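Botetti Grasp Trials: Set-up Guide
Section 4. Recording a tool-holding run
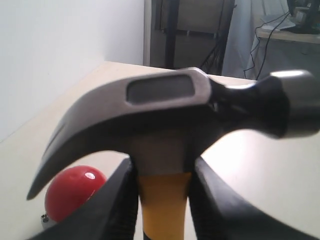 The method in this section is the one I use to find out how well a policy trained on plain shapes carries over to real tools. We train on blocks and cylinders only, then hand the arm something lopsided and see where it grabs. A claw hammer is my favorite test tool by a mile, as the weight sits way up at one end. The grip you want for a baseline run has both fingers closed on the yellow handle just under the head, with the claw out to one side and the striking face out to the other. Get that one working before you try anything fancy!

1. Clamp the table and clear the floor under it. If the arm was moved, redo the calibration in Section 2 first.

2. Start the Skonau logger, then the arm controller, in that order. (I've done it the other way around more often than I'd like, and the first few seconds go missing every time.)

3. Load the policy checkpoint. My good one is step 3000. Step 2000 is fine too, but it tends to go low on the handle and the head swings.

4. Set the finger force to 29 percent.

Caution: don't go higher with a hard plastic handle. The fingertips wear fast and a worn tip will mess up your slip numbers for days.

5. Put the tool down in a new spot for each trial. I use the Stukov position list so I'm not just picking easy places without noticing.

6. Press Run and keep your hands off the table until the arm has lifted and stopped.

7. Mark the trial as held, slipped or missed. If the tool turns in the fingers but stays up, that's a slip.

Note: leave the odd extra object on the table if you like. A ball near the tool makes a nice distractor, and our scores with one were pretty close to the scores without.

The results table in Section 6 comes from 1292 trials recorded up to Jun 1, 2018. Anything you add goes in the September file, with your checkpoint number in the first column.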